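Manipulation Software, Unit 6: Grasping cloth
Notes for 6/15/21, Ewan Rutherford
Read before lab. Slides go up later, these are the fuller version anyway.

6.1 Where we are

Last unit: rigid objects, known mesh, pose estimate, plan to pose, close, lift. All of that leans on the object having a pose. Cloth doesn't. Sock has a shape state with more dimensions than you want to estimate, and it changes when you touch it.

So we stop estimating full state. We look for a place to pinch.

Stack for this unit:
perception node (Lightfoot) -> grasp proposer -> planner (Tretadine) -> controller -> back to perception

Same message types as unit 5 except GraspCandidate now has a fold_dir field. Old bag files won't load against it, don't try. Re-pull the repo.

6.2 Finding a pinch point

Wrist camera only. The overhead camera is used for the coarse approach and then ignored.

Steps in the proposer:
1. Segment by color + texture. Color alone is ok on the lab set, falls apart on gray on gray.
2. Depth ridges inside each segment. Ridge = local height max along one axis, not the other.
3. Score each ridge: height, width vs finger opening, distance to the nearest other segment.
4. Keep the top 14, throw out any where the approach hits the table.

Why ridges: fingers need something standing up to close on. Flat cloth on a flat table gives you nothing, fingers slide over. If there's no ridge, proposer returns an empty list and the planner calls the make_ridge primitive (press, drag, re-look). Write down how often that fires, you need it for the report.

Overlap penalty. When one item lies over another, a ridge near the boundary may include both layers. Penalty weight is w_overlap in the config. Students always set it to zero to get more candidates and then wonder why two things come up.

6.3 Closing

Position control down to the approach height, then switch to force control for the close. The switch is where most bugs live. Check that the integrator is reset on the switch!! If it isn't, the fingers snap and the ridge pops out sideways.

Close until current is over threshold OR width is under min. With cloth you will often hit the second one first, thin knit barely registers. So min width alone does not mean a missed grasp. Need the image.

6.4 Checking the grasp from the wrist view

Look at the cloth right at the fingers. When it's clamped, the folds run together into the gap between them. In the blue sock below the crease narrows down into the gap and the knit is drawn in with it. There's a second raised flap further up, which would score well as a ridge on its own. Red knit lies partly under the blue, so the overlap penalty matters here.
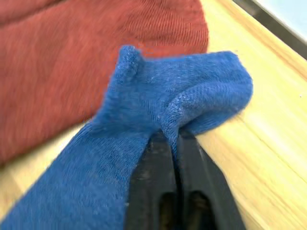 6.5 Grasp check classifier

Small conv net, input is a crop centered on the finger gap. Output: held / not held / unsure. Trained on the Norkwood set, 2,196 labeled crops, split by garment and NOT by frame. If you split by frame you leak, adjacent frames are near identical and your accuracy looks wonderful for no reason.

Known problems:
- blur. Crops from a moving arm score low confidence. Wait for the arm to settle, 300 ms is what we use, then grab.
- dark cloth against black fingers. Edge between them disappears. Use depth for these, or send to unsure.
- fuzzy knits. Halo of fibers confuses the segment boundary, mask comes out a few pixels fat. Erode once before computing ridge width.

Treat unsure as not held when planning a lift. Costs time, fine.

6.6 Retry logic

Planner state machine:
LOOK -> PROPOSE -> APPROACH -> CLOSE -> CHECK -> LIFT
CHECK fails: open, retreat straight up, back to LOOK. Do not go back to PROPOSE with the old image. The cloth has moved, even if only a litle, and the old candidates are stale.

Three failures in a row on one segment: mark it, try another segment. All segments marked: make_ridge.

Common mistake: retreat is planned before open has finished. Put a wait on the gripper state, not a sleep.

6.7 For lab

Run the proposer on the Clillulance log (219 frames, on the course drive). Plot ridge score against check result. Change one config value and rerun, say what you changed and what moved. One page plus plots. Code in a branch with your name, not zipped in an email.

Next time: lifting, regrasp in the air, why gravity helps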